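Forkus Releases Litby 30 Home Screen App for Android Phones
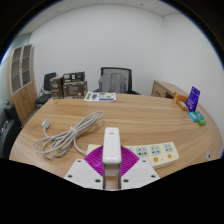
Print this page
E-mail this release

FAIRWEATHER -- Forkus today released version 30 of Litby, its home screen app for Android phones. The update adds a work profile switch, a new backup format and support for folding phones. It is a free download for everyone who already has the app.

Litby replaces the home screen that comes with a phone. Users can change the size of the icon grid, hide apps they do not want to see, and set gestures for common tasks such as opening the camera or turning on the flashlight. Version 30 comes with 52 layouts, and any of them can be edited and saved under a new name.

The work profile switch lets a user keep two home screens on one phone and move between them with a swipe. Each screen has its own wallpaper, dock and notification settings. The switch can also be set to a schedule, so that work apps drop out of sight in the evening and come back in the morning.

Backups have been rewritten. Earlier versions saved a layout as one large file that often failed to load on a phone with a different screen size. The new format stores the grid, the icons and the gestures separately -- a user moving to a new phone can restore one part and leave out the others. Backups made with older versions will still open.

On folding phones, Litby now keeps one layout for the outer screen and another for the inner one. Widgets stay where they were placed when the phone is opened or closed.

Forkus tested the update with 1734 users over the summer. Testers reported 97 bugs, most of them in the folder view and the search bar. All but three were fixed before release, and the remaining ones affect only landscape mode on tablets. A fix is planned for December.

Icon packs made by Sikov, the design studio that also drew the new default icons, are sold separately inside the app.

About Forkus

Forkus makes apps for Android phones and tablets. The company is based in Fairweather. Its other products include a keyboard and a file manager.

Print | E-mail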